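제목: Re: 10월 브릴몬트(Brillmont) 숙소 질문
날짜: 2020-02-13

> 10월에 브릴몬트로 3박 가려는데요, 역 근처 Jelo 호텔이랑 언덕 위 Carkik 게스트하우스 중에 고민이에요.
> 가보신 분 계시면 어디가 나은지 좀 알려주세요!

저 작년에 두 군데 다 묵어봤어요 ㅎㅎ 저라면 무조건 Carkik이요! Jelo는 역에서 2분이라 편하긴 한데 밤새 트램 소리가 들려서 잠귀 밝은 분은 좀 힘들어요. Carkik은 언덕을 20분쯤 걸어 올라가야 하니까 캐리어가 크면 Ding 셔틀을 타세요(막차가 일찍 끊겨요, 저는 한 번 놓쳤어요 ㅠㅠ). 숙박비는 3박에 290유로 냈고 조식 포함이었어요.

그리고 하루는 꼭 비워서 구시가 뒤쪽 골목을 다녀보세요. 성당 앞은 사람만 많고 비싼데 골목 안 그릇 가게랑 천 가게는 구경만 해도 한나절이 가요. 저는 꽃무늬, 페이즐리 무늬 조각을 이어 붙인 식탁보에 홀딱 반했는데, 그 위에 연두색이나 연분홍 그릇을 올리면 무늬가 요란해도 은근히 잘 어울리더라고요. 그릇은 깨질까 봐 걱정되면 기내 가방에 넣으시고요, 비 오는 날엔 골목 돌바닥이 미끄러우니 운동화 챙기세요!
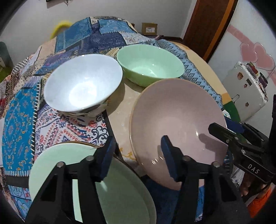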